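Brokora, Season Two: Progress Report to the Grorkach Screen Fund

By Freya Dawber
May 2023

Period covered: end of principal photography to picture lock on episode four.

Picture lock has been reached on the first four of eight episodes. Episode five is with the director, Tarmo Krūmiņa, for his second pass, and episode six exists as an assembly only. Episodes seven and eight were shot out of order and are being cut together, as they share the harbor sequence and the two trial scenes. The schedule attached to the funding agreement put us at five locked episodes by this point, so we are one behind.

The delay comes from the opening of episode three. As scripted, the season's new character, the pilot Lukoševičius, was introduced in a flashback that ran before the titles. In the first cut this gave away his link to the mining colony two episodes early and left the end of episode five with nothing to reveal. Indrek Uibo rewrote the opening as a single conversation on the landing deck. It was shot as a pickup over one day with two of the regular cast. The flashback has been moved to episode five, where it runs shorter. The pickup was paid for from contingency and no change to the award is requested.

Visual effects

The shot list stands at 347 shots for the season, against 400 in the approved plan. The reduction is due mostly to the exterior of the colony, which is now seen at night in all but one episode and can be done with matte paintings already built for season one. Of the current list, 227 shots have been delivered by the vendor and approved. The rest are in progress, with the storm sequence in episode eight the largest single item. Two shots in episode two were approved and then reopened after grading, when the edge of the dome showed a color shift against the sky. Both have been fixed.

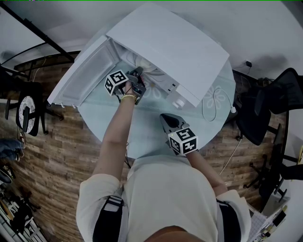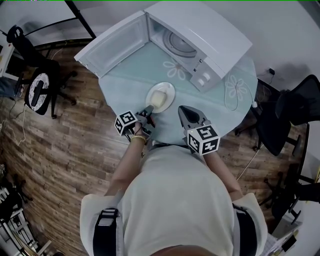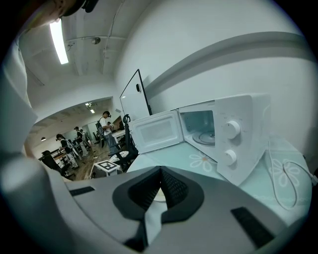
4 min read

Sound and music

Dialogue editing is complete on episodes one and two. Production sound from the landing deck set was poorer than expected, with a low hum on most of the wide shots, and more lines have to be replaced than in season one. Recording sessions for the lead cast are booked. Adhiambo Mohamedi, who plays the colony's governor, is in a stage production until the end of the month and will record her lines remotely. A test with her went well enough that we do not plan to bring her back to the studio.

The score is being written to locked picture only. Cues for the first two episodes have been received in sketch form. The season one theme is kept, with a shorter arrangement for the titles – the broadcaster asked for the title sequence to come down to 25 seconds.

Scripts and continuity

All eight scripts are final. The continuity document required under the agreement has been updated through episode six and was sent with the last claim. One known error remains: in episode two the governor says the supply ship has been gone a full winter, and in episode four the same ship is said to have left in the fall. The line in episode four is spoken off camera and will be replaced at the dialogue session.

Delivery and access materials

Subtitles and audio description are being prepared by Starkport. The subtitle file for episode one was returned once for reading speed and has since passed. Audio description scripts cannot begin until effects are final on each episode, and for that reason they will run late on episode eight whatever happens with the edit. We have told the broadcaster.

Budget

Spending is within the approved total. Editing is over its line by the cost of the extra weeks on episode three, and effects is under by a larger amount. We ask for written approval to move the difference between these two lines, as the agreement requires. Yvette Lavoie has sent the revised cost report and the form separately.

Next period

Lock episodes five and six. Complete dialogue replacement on episodes one through four. Begin the final mix on episode one. Deliver the storm sequence as a first version, without rain, for timing.

The next claim will be submitted on lock of episode six. Questions on the schedule should come to me and questions on cost to Yvette Lavoie.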